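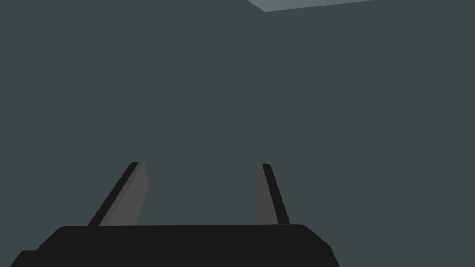

Berkay Sarıgül wrote in to ask why anyone would bother with a simulator for a two-arm build when the parts are already on the bench. He says he would sooner run the real thing slowly and keep a hand on the switch.

Jul 19, 2026
By Tavion Pettigrew

Slow is fine, Berkay, but I still do the first runs on the computer. I broke 2 fingers on the Ernmont arms in December, both on the same bowl, and the spares took 3 weeks to come. A few tips from the shared shop on Willems:

Open the gripper all the way before you plan any move. If it starts half closed, you end up chasing the offset later.

Work one arm at a time until each can repeat its move. Then run the two together, slowly.

Give the table a bright color in your model. Ours is orange, and dark parts are easy to pick out on it.

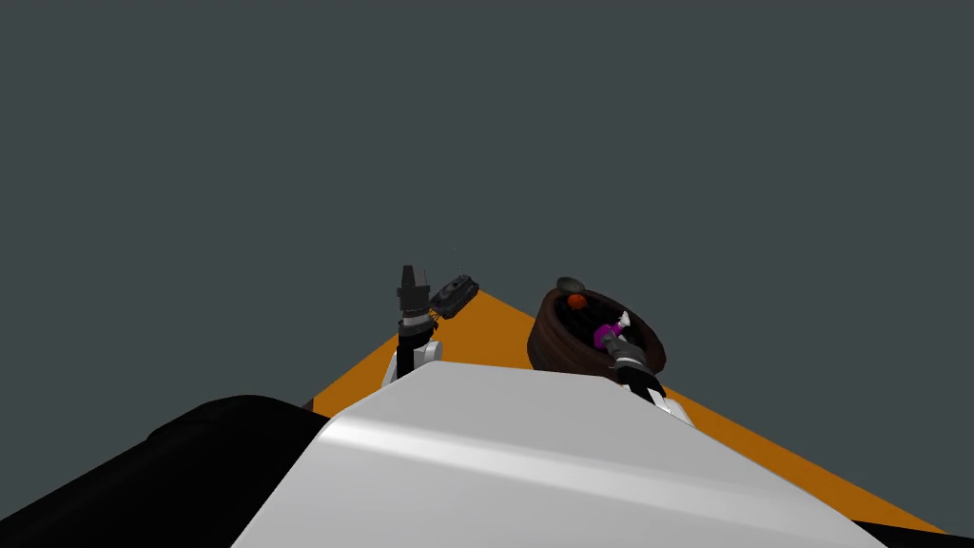 Practice with odd shapes. A plain block teaches you very little about grip. Toys are good, and so is anything with a thin piece sticking out that you have to keep clear of.

Reaching into a bowl is harder than lifting off a flat table. Come in over the low side and keep the wrist high. Check the rim height in the model against the real bowl with a ruler. Mine measured 76 mm and I had typed 71, and that cost me the fingers.

Save a copy of the settings file before you change the speed. Put the old speed in the file name.

When you move to the bench, tape down the cables first. Masking tape leaves less gunk than duct tape.

Next up is the Flullow wrist joint and how to shim it.

Contact | © 2026 Usbridge Shop Notes | Back to top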